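Household Work and Machines: A Conversation with Juraj Trnka

The question of when a machine will be able to clear a kitchen is put to Juraj Trnka at nearly every public event he attends. He leads the household tasks program at Grilance, in Asdale, where his team develops control software for two-armed robots and tests most of it in computer simulation before any equipment is switched on. The Institute spoke with him in February as part of its series on automation and everyday work.

Mr. Trnka is cautious about forecasts. He prefers to speak about chores one at a time, and he asked at the outset that the discussion keep to tasks his own group has attempted. The current list contains 19 of them. Putting away a cup is on it, and so is clearing a counter of mixed items. Folding a fitted sheet was removed last year.

"People have an idea of a chore as a single thing," he said. "You say 'clear the counter' to a teenager and you have given a complete instruction, whether or not it is followed. For us that instruction contains a great many decisions. What belongs on the counter? What belongs in a drawer, and which drawer? What is trash? The arm is waiting while all of that gets settled."

The group's simulated rooms are deliberately untidy. A football may share a granite-style counter with a cup and a sheet of paper or a tablet, and the robot is expected to work with whatever it finds. According to Mr. Trnka, early versions of the rooms were much neater, and software trained in them performed poorly when it was moved to the test kitchen at Drestport.

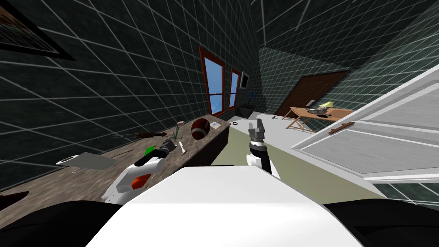 Can a robot clear a kitchen counter today without a person helping it?

Under favorable conditions it can clear part of one. A machine can pick up rigid objects of moderate size, such as cups and boxes, and set them down in a known place. It still needs a person for thin or soft items, for anything it has not met before, and for deciding where unfamiliar things should go.

Mr. Trnka expanded on the point about unfamiliar things. A recent round of tests comprised 426 attempts across the full list of tasks. He declined to give an overall success rate, on the ground that a single number would combine very easy work with very hard work and would mislead the reader. He was willing to say that a large share of the time in each attempt went to looking and repositioning, with the hand empty.

"Visitors watch the arm move and assume the moving is the hard part," he said. "The motors have been good for a long time. What takes the time is getting the hand to the right side of the object, at the right angle, with a clear view of what it is about to touch."

The view from the hand presents its own difficulties. As the wrist turns, the room turns with it, and a wall of dark green tile can fill most of what the software receives. A person in the same position would know without effort which way was up. The program has to establish this from the lines of the tile and the edges of the windows, or from the joint positions reported by the arm, and it must do so again after each movement.

"We had a discussion in the team about whether to use such plain, repeating walls," Mr. Trnka said. "Some colleagues found them unfair. I have seen many bathrooms with exactly that kind of wall, so they stayed."

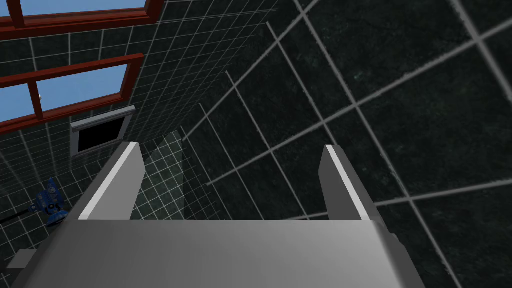 Flat objects and hard surfaces

Asked which chore had proved most stubborn, Mr. Trnka named cutlery. A table knife lying on stone offers very little to hold. The fingers must come down on either side of it, close to the surface, without striking the surface itself. If they close too high, they close on air. If they press too low, the arm registers a collision and stops.

"A person slides the knife to the edge of the table, or tips it up with a fingernail," he said. "You do this without being taught, and you could not tell me afterward which of the two you did. Our gripper has two fingers and no fingernails. We have tried teaching it to slide things to an edge, and it is learning, but it is slow."

The surface matters as well. Strongly veined marble, with pale lines running through dark brown, can be confusing to software that looks for the outline of a pale object. The group includes it for that reason. Mr. Trnka noted that Vaněk, a kitchen fitter that supplied the counters at Drestport, had offered plain white tops and had been asked for the busiest pattern in the showroom.

He was careful to separate what simulation can establish from what it cannot. A simulated knife has a shape and a weight, and it can be knocked aside or missed. It does not arrive with butter on the handle. Any method that works on the screen is repeated at Drestport with real cutlery before the group reports it, and methods are regularly dropped at this stage.
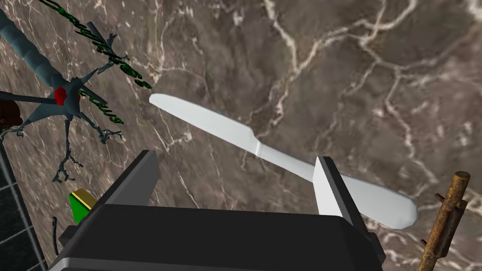
Prospects for the home and the shop floor

The Institute asked whether shops and workplaces might adopt such machines before households do. Mr. Trnka considered this likely. A stockroom can be arranged to suit the robot, with shelves at fixed heights and one kind of box to each shelf. Staff can be told to leave the aisle clear. Few families would accept the same conditions in their kitchens, and he did not think they should be asked to.

He identified three kinds of work that he expects to be dependable first: moving closed boxes, returning cups and bowls to an open shelf, and collecting hard objects from a floor. Laundry, cooking and the care of fragile belongings he placed much later, and he would not attach a year to any of them.

On the matter of cost, he observed that a machine needing a person nearby for every difficult item saves less labor than its purchase price suggests. Grilance has five staff members who supervise trials at Drestport, and he does not expect that number to fall soon.

The interview closed with a question about his own home. Mr. Trnka said that he owns a dishwasher and considers it an excellent machine, although he pointed out that it has to be loaded. His household does this by hand, usually on Saturday, after guests.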